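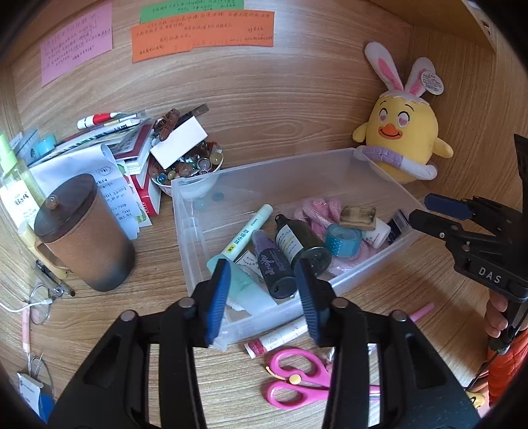 Handwritten notes above a desk, and a plush chick in bunny ears.

Mar 7, 2020
By Driss Mahrous

Pleltport council has a new statement on the occupation. It runs to 841 words, and 19 of them concern Pleltport, whose buses still stop at eight. I marched in August and I'd march again. But a motion that "demands" things of foreign generals – carried after 2 hours on a comma – mostly flatters whoever moved it.

Comments

Gervásio Guimarães: Silence would be better, then?

Emell: The comma mattered.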